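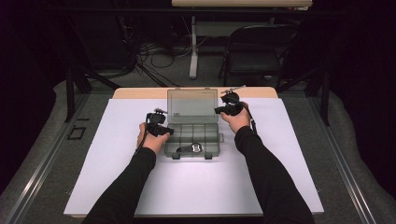

TALKS / SPEAKER NOTES

Small Parts, Small Shops: Storing Repair Stock in a Town the Size of Trukcombe

Notes as used on November 7, 2020. Slide cues are in parentheses. I talk faster than I write, so some of this got skipped on the day.

(Title slide)

Thanks for having me. I run the bench at Navness, a repair shop on the harbor road in Trukcombe. We fix sewing machines, lamps, radios and whatever else comes through the door. I was asked to speak about repair. I'm going to speak about where we keep the screws.

(Slide: the old back room)

When we opened, all our small parts lived in jam jars and coffee cans. Springs were in one can, washers in another. A jar is fine until you need the thing at the bottom of it. Then you tip it out on the bench, find what you want, and sweep the rest back in along with whatever else was lying there. After a few years every jar holds a bit of everything.

I kept a log for one month, in September. I wrote down each time I stopped a repair to look for a part we already owned. It came to 81 times. Almost half of those ended with me ordering the part again.

(Slide: divided boxes)

We moved to flat boxes with see-through, hinged lids. You can check what's inside before you open one. Open it on the table, take what you need, close it before you do anything else. That last step is the one people skip. An open box next to your elbow will end up on the floor.

Buy boxes of one size. We bought two kinds the first time because one was on sale, and they don't stack together. The odd ones are now under the sink with the drain rods.

(Slide: labels)

Label the lid and the base. If you only label the lid, and a hinge breaks, you have a mystery. Write what the part does in your shop, in the words you would use out loud. "Bobbin case screws" gets found. The maker's part number doesn't, unless you have the manual open. For Vellura machines we write both, as the older and newer screws look the same and only one fits.

Pencil on masking tape works. The label printer was a waste of money for us.

(Slide: the four shelves)

We have four shelves. Top is for things we use once a year. Second is electrical. Third is sewing machine parts, at eye level when you're seated. Bottom is heavy stuff, bolts and brackets. Don't sort by size across the whole shop. I tried it and lost a weekend.

(Slide: the Říha cabinet)

Someone will ask about the Říha cabinet. It's a secondhand drawer unit and the drawers stick in damp weather. I'd buy it again for fuses and bulbs. I would not put anything in it that you need in a hurry.

(Pause here, water)

Cost. Start with two boxes and fill them from your worst jar. Use them for a few weeks before you buy more. You'll find out which compartments are too small.

(Last slide: shop address)

Questions. If there's time, pass the sample box along the front row and ask for it back.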